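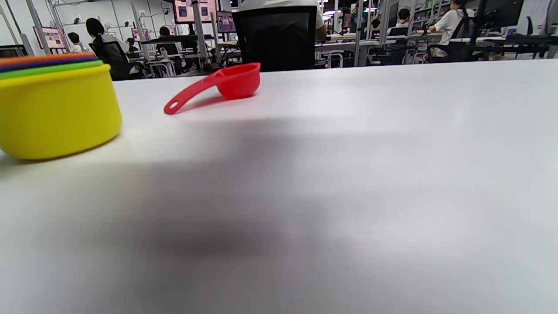 Red scoop and the nested cups, white table.

2 min read

March, bench notes - measuring cups

I love these cups! The colors make everything quicker. Sadia asks for "yellow" across the bench and gets yellow, and we can stop squinting at molded numbers. Nesting order goes by size with yellow on the outside.

Fill check with dry rice, leveled with a ruler, 10 fills per cup. Fahad's leveling is beautifully steady - mine wanders a bit, so he does the small ones from now on. Log is under 1468 in the Brarnance folder.

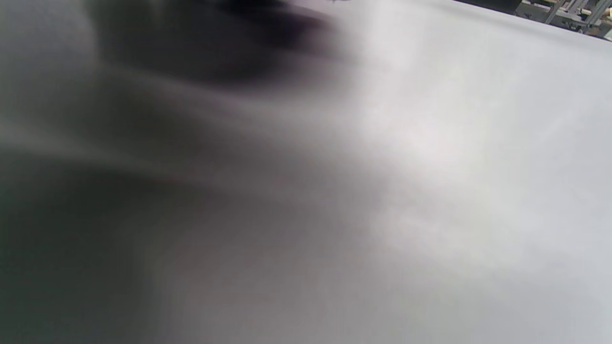

Putting away

Brush the rice out first, then nest from the largest in. Handles all point the same way or the stack rocks. Bushra wants a second set for Bandau and I'm all for it. 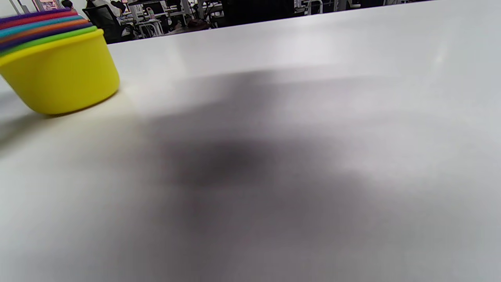
Do we level with the ruler or the back of a knife?
The ruler, held upright, in one pass. Jonatan tried the knife and it dug into the rice.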